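Frequently Asked Questions

Arnirum supplies metal pipe fittings, flanges, valves and fasteners to contractors, fabricators and maintenance departments. The answers on this page cover the questions our sales desk gets most often. If yours is missing, use the contact form or call during office hours.

Ordering

Do you sell to the public?

Yes. Most of our customers are trade accounts, but anyone can order. Private customers pay by card when the order is placed. Trade accounts can pay on invoice once the account has been approved.

Is there a minimum order?

There is no minimum on stock items collected from our counter. For delivered orders the minimum is 16 pieces per line on fasteners and small threaded fittings. Flanges and valves can be ordered singly.

How do I open a trade account?

Fill in the account form and send it with a copy of your business registration. We will send you an account number by email. Until you have that number you can still order, but you will need to pay in advance.

Can I order by phone?

You can, but please follow up with an email or a purchase order. We do not cut, drill or machine anything from a phone order alone. Too many sizes sound alike over the phone.

What do you need to know to quote a flange?

Tell us the nominal size, the pressure class, the facing, the type (weld neck, slip-on, blind, threaded or socket weld) and the material grade. For weld neck and socket weld flanges we also need the pipe schedule. If you have a drawing, send that as well. If the drawing and the written order disagree, we will hold the quote until you tell us which is right.

Can you match an old part I have in my hand?

Often we can. Send clear photos with a ruler next to the part, plus the outside diameter, the bolt circle diameter, the number of bolt holes and any marks stamped on the rim. For threaded parts, measure the thread with a gauge if you have one. Tapered and parallel threads look much the same in a photo and should not be mixed.

Materials and Certificates

Which grades do you keep in stock?

We stock carbon steel and stainless steel 304L and 316L in the common sizes. Brass is stocked in threaded fittings only. Duplex and nickel alloy parts are made to order.

What is the difference between 304L and 316L?

Both are austenitic stainless steels with low carbon, and both weld well. 316L contains molybdenum, which gives better resistance to pitting from chlorides. It is the usual choice near salt water and in many chemical lines. 304L costs less and is fine for a lot of indoor and general work. We can tell you what we have on the shelf, but the choice of grade for a particular line belongs with your engineer.

Do I get a mill certificate?

Flanges and butt weld fittings come with a certificate on request at no charge, as long as you ask when you order. Asking later means we have to trace the heat number by hand, and there is a fee for that. Fasteners sold in small bags from the counter do not have certificates.

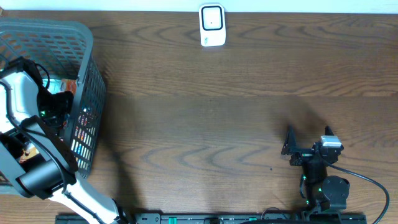

Can I mix stainless bolts with carbon steel flanges?

It is done, but where the joint is exposed to moisture the two metals can set up galvanic corrosion. Isolation kits with sleeves and washers are available. Stainless nuts on stainless bolts can also seize during tightening, so use an anti-seize compound and avoid fast power tools.

Are gaskets included?

No. Gaskets are ordered separately. We sell spiral wound, ring and full face gaskets. Please give the flange standard along with the size, as a gasket cut for one standard may not fit another.

What is the Heron range?

Heron is our own line of manual ball valves. They come in two-piece and three-piece bodies, with threaded or socket weld ends. The three-piece body can be opened for seat replacement while the end pieces stay in the pipe. Isolate and drain the line first, and set the ball half open to release any pressure held in the cavity.

Delivery and Collection

Where do you ship from?

Flanges and fittings ship from our Skerkska warehouse. Valves and gaskets ship from Um. An order with items from both places will arrive in 2 consignments, with one delivery charge.

How long does delivery take?

Stock items normally leave the warehouse within two working days. Made-to-order parts take longer, and the date will be on your order confirmation. Machined blanks and special drillings are quoted case by case.

What is the heaviest item you can deliver?

We can send pallets up to 799 kg with a tail lift truck. Anything above that needs a forklift at your end. Tell us about narrow gates, soft ground or height limits before the truck is booked.

Can I collect my order?

Yes, from either warehouse. Wait for the collection message before you set out, and bring your order number. Large flanges are strapped to a pallet, so a car is not suitable for them.

Returns and Problems

Can I return parts I did not use?

Unused stock items can be returned in their original packing. Call first for a return number. A restocking charge applies. Made-to-order and machined parts cannot be returned unless they are faulty or differ from the order.

Something arrived damaged. What should I do?

Write the damage on the delivery note before signing, take photos, and email them to the sales desk. Pay attention to the flange facing. A scratch running across the sealing surface can cause a leak, while marks on the outer rim are usually harmless. Please do not install a damaged part and claim afterward.

My count is short. Who do I contact?

Contact the warehouse named on the packing slip. Small fasteners are packed by weight, and the warehouse can check the recorded weight against your order.

Have your prices changed?

The current price list took effect on 2nd May. Quotes issued in March will be honored until the expiry date printed on them. Prices for nickel alloy and duplex parts are confirmed at the time of order.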